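How to prepare a bed-making demonstration for your open day

We run the robot station at the Plandmont open day every November, and other teams often write to ask how we prepare it. Visitors like work they know from home, so we always choose the bed. I put our steps here in the order we do them.

1. Strip the bed. Take off the sheet and leave the bare mattress. Visitors should see where the cloth goes.

2. Put out few things. One blanket and one pillow are enough. Choose a blanket with a strong pattern, so people in the back row can follow it when it moves.

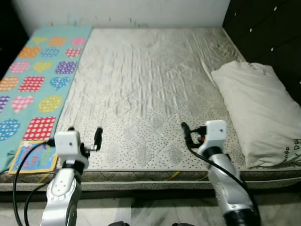 3. Mark the line for visitors. We keep 2 meters between the tape and the arms. Children come closer than you think, so one person should stand at the tape all the time.

4. Start the Toom software and load the Plidix profile for soft cloth. The hard-object profile pulls too strongly and the blanket will slide to the floor.

5. Open the fingers fully before you go down to the bed. Bring them low over the edge of the blanket and stop there. This is a good moment to speak to the visitors - they can look at the fingers and ask questions before anything moves. 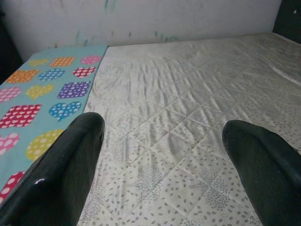 Step 5: fingers open, low over the bed, at the edge of the blanket.

6. Close slowly, lift a little and wait. If the cloth slips, open again and repeat from step 5. Do not hide a failed try - people ask the best questions after it.

7. Keep each show to 12 minutes and let the arms rest after it. At Zondton we made it longer and many families left before the end.

Last update: 6 July 2026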